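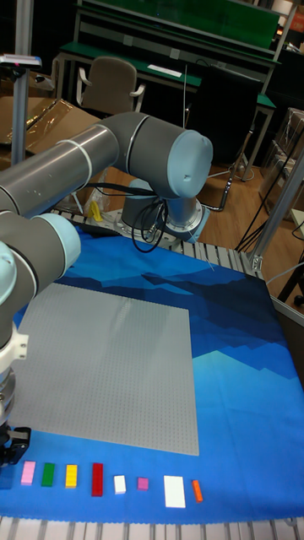 # How to test if a robot arm can tidy up small things

*March 2018, from the Zustance workshop notes*

People ask me often if a machine can do chores at home or in a small shop. My usual answer is: give it one small chore, make the chore fair, and write down what it does. In this guide I explain how to do this with toy bricks and a baseplate. The bricks are a good stand-in for the things we pick up every day, like bottle caps, soap, clothes pegs, or screws at the end of a shift.

You need an arm with a small gripper, a table that does not shake, and a free afternoon. I suppose that you already know how to move your arm safely and where the stop button is. If you do not know this, please learn it first and come back.

## 1. Choose the chore and say it in one sentence

Write one sentence on paper before you touch anything. Mine is: "Take each brick from the row and press it onto the plate." It has a clear start and a clear end, and a second person can judge it without asking me.

Sentences like "tidy the table" are too wide for a first test. My colleagues at Cikano tried that one in September and spent the whole day discussing what tidy means.

## 2. Prepare the table

- Put a fabric mat on the tabletop and pull it flat. A fold under the plate will lift one corner.
- Lay the baseplate where the wrist can reach every part of it with the gripper pointing down.
- Fix the plate. Double-sided tape is enough for light bricks.
- Look at the cables near the base. Turn the arm slowly through its whole path one time and watch that no loop gets pulled.

A printed mat is harder for a vision program than a plain one. I prefer it anyway. Kitchens have patterned tablecloths, and shop benches have stains and scratches.

## 3. Set out the bricks

Line up the bricks in one row along the front of the mat, with a gap between each. I use eight. Mix them on purpose: different colours, some long, some short, and at least one flat plate. The gap must be wider than the open fingers of your gripper, otherwise it will push the neighbour while it takes the brick.

Start with the brick at the end of the row nearest to the gripper. In my layout this is the pink one, and the thin orange brick at the right end comes last.

## 4. Teach the pick

Bring the gripper above the first brick and stop. Check from two sides that the fingers are parallel with the brick. Go down slowly, close, and lift only a little. If the brick turns in the fingers, you hold it too near to one end.

Do the same for every shape. The flat plate needs its own pick, because there is not much side for the fingers to hold. For a very small brick, reduce the speed of the last part of the way down.

## 5. Teach the place

This is the difficult step. A person feels when the studs meet the holes and moves the hand a tiny bit without thinking. An arm which only follows positions will press down also when the brick sits crooked.

Two things helped me:

1. Set a force limit for the downward move. When the limit is reached too high above the plate, the arm should go up again and not push more.
2. Add a small search movement. Let the brick touch the studs lightly, then move it in a little circle until it drops into place.

## 6. Run it and keep a list

Make 200 tries if you have the patience. Ten tries tell you very little. For each one write the brick, the result, and what went wrong in two or three words: "slipped", "crooked", "hit neighbour". Put the row back by hand, and do not correct a brick while the arm is working.

In my last full run with the simple program, the arm placed about 70 percent of the bricks correctly. Most of the mistakes were in the pressing, very few in the picking. Your numbers will depend on your gripper and your bricks.

## 7. Make it less easy

When the row works well, change one thing at a time. Turn a few bricks sideways, close the gaps a little, or change the light in the room. At Pattinasarany we put the bricks in a loose heap as the final level, and the same program was of no use there.

## So, can it do chores yet?

For a fixed job on a fixed table, I would say yes, with somebody near. Many shops have such jobs: the parts arrive in the same place and must go in the same place. For a home, I would say not yet. A child leaves the bricks under the sofa and not in a row, and finding them is already more work than everything in this guide.

If you want to compare results, the blank score sheet is in the Juser folder, together with the table drawing. Please write the type of gripper in the first line of the sheet.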